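Drasus Tool Library Moves Its Small Items Into Lidded Bins
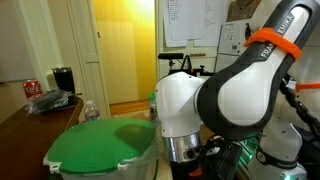
A clear-sided bin with white clip latches and a bright green lid.

Feb 14, 2025

The Drasus lending room has finished moving its small household items out of cardboard boxes and into clear plastic bins with lids, the group that runs it said this week. The work took most of January and was done in the evenings, after closing.

The room lends out things people need once or twice a year: cookie cutters, picture-hanging kits, extension cords, cake pans, tent pegs, jump ropes, sewing notions. Until last month nearly all of it was kept in boxes saved from grocery deliveries. Many had gone soft at the corners, and several on the bottom shelf were damaged when a radiator valve dripped over a long weekend in the fall.

Members now have 86 bins to choose from on the shelves. The catalog lists 534 separate items, though a set of cookie cutters or a bag of tent pegs is entered as one.

"We had a box marked 'kitchen, misc.' that had two bicycle pumps in it," said Zewditu Gebru, who led the sorting. "People would borrow the wrong thing, bring it back the next day, and then it went into whatever box was nearest the door."

Gebru said the group looked at drawers first. A set of used office drawers was offered at a good price, but they were too deep for the wall shelves and would have blocked the lower half of the window. Bins could go on the shelves already there. They could also be lifted down and carried to a table, and parents with children's party supplies to pick through had asked for that.

The bins came from Gustska, a housewares shop on the same street, which let the group pay in two installments. The total was $320, taken from late fees and the proceeds of last summer's yard sale.

Lid color is used as a rough guide to what is inside. Green is for kitchen and baking. Blue is for sewing and crafts, gray for hand tools and hardware, and red for anything to do with camping or the yard. A paper label goes on the short end of each bin with the catalog number and a list of contents.

Not everything fit the plan. The group ran out of green lids before it ran out of baking pans, so the larger Bundt and tube pans are under gray lids for now, on the shelf nearest the sink. Rosine Tanguy, who keeps the catalog, said a note has been added to those entries and that more green lids are on order. Long items such as levels, curtain rods and the two fishing poles remain in the umbrella stand by the coat hooks.

Tanguy also rewrote the checkout slips. Borrowers used to write down the name of the item. They now write the bin number, followed by the name of the item if they are taking only part of what is in the bin. Slips go in the tray at the desk as before.

A borrower may take a whole bin or a few things from it. Whole bins must come back with the lid on and all latches closed. The group asks that nothing be stacked on top of a bin on the way home if it holds glass or ceramic pieces – those bins have a strip of tape across the label. Baking pans and cutters should be washed and fully dry before they go back under a lid.

Loans still run for 10 days, and the late fee has not changed.

Fabrice Masson, a member since the room opened, borrowed a bin of piping tips and cake rings last week for his daughter's birthday. He said it was the first time he had found the tips and the coupler in the same place.

"I used to buy a new coupler every year," he said. "I must have four at home. I should probably bring those in."

Donations are open again after being paused during the sorting. The room is looking for muffin tins, a working kitchen scale, bobbins for older sewing machines and a second pair of bolt cutters. It cannot take knives, anything with a frayed cord, or sets with missing pieces unless the missing part is easy to replace. Donated items can be left at the desk during open hours but should not be put straight onto the shelves, as they need a number first.

The old boxes have been flattened and are free to anyone who is moving. They are stacked in the hallway behind the bicycle rack. Whatever is left at the end of the month will go to the recycling center.

Two jobs remain. The jigsaw puzzles have not been checked for missing pieces, and the top shelf, where the preserving jars and the large stockpots are kept, has yet to be cleared and relabeled. Anyone who can help with the puzzles may take one home, put it together and report back. Sign-up is on the clipboard by the door.

The lending room is open Tuesday and Thursday evenings and Saturday mornings. New members need proof of address and should allow a few minutes to fill out the card. Questions about a particular item can be left with Tanguy at the desk.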